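Divelgate Institute of Hospitality
Certificate in Guest Services
Unit 7: In-Room and Meeting-Room Beverage Service
Course handout, revised 23 June 2024

7.1 Scope

This handout covers the stocking, sorting and inspection of tea trays in meeting rooms and guest rooms. It is to be read with the unit on hot water equipment and replaces the version issued last September. Students are expected to have completed the food handling module before the practical session.

7.2 Categories of stock

Tea held in a tray falls into three categories for the purposes of this unit.

Wrapped packets. Each bag is sealed in its own printed envelope. These keep their flavour longest and are the standard choice for rooms that may stand vacant between bookings.

Flat sachets. Paper sachets take up little space and stand well in a narrow compartment. Tags should be kept clear of the tray wall so that they do not crease.

Pyramid bags. The mesh form gives whole or broken leaf more room to open in the cup. Where pyramid bags are supplied without envelopes they absorb odours readily, and must never share a compartment with coffee or flavoured products.

7.3 Arranging the tray

Compartments are filled from the back. Upright packets are placed with the printed face toward the guest, in a row firm enough to stand but loose enough that one can be drawn out without lifting its neighbours. Strings on pyramid bags are to be laid to one side; tangled strings are the most frequent fault recorded in the Konstantinidis Room assessments.

Each variety is limited to 8 pieces per tray unless the booking sheet states otherwise. Surplus stock is returned to the Liltel cabinet and entered on the stock card. A packet found outside its compartment is checked for damage before it goes back.

7.4 The surface

The tabletop is part of the service and is assessed with it. Timber and timber-look surfaces are wiped along the grain with a damp cloth, then dried at once. Finger marks and dull patches show most clearly under reflected light, so the surface should be viewed from at least two sides.

Tea tray and tabletop, practice room: 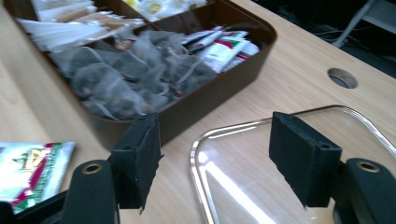
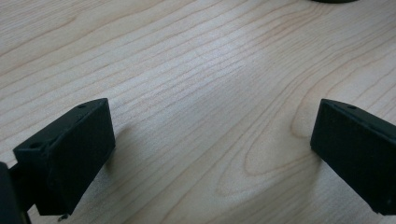 7.5 Practical assessment

Students work in pairs and have 15 minutes to sort, restock and present one tray. Marks are given for correct separation of stock, legibility of labels, condition of the surface and completion of the stock card. Speed is not marked — a tray finished early should be checked again.

Students whose tray contains a torn envelope or a product past its date will be asked to repeat the exercise. Stock cards are filed in the Witska binder at the end of the session.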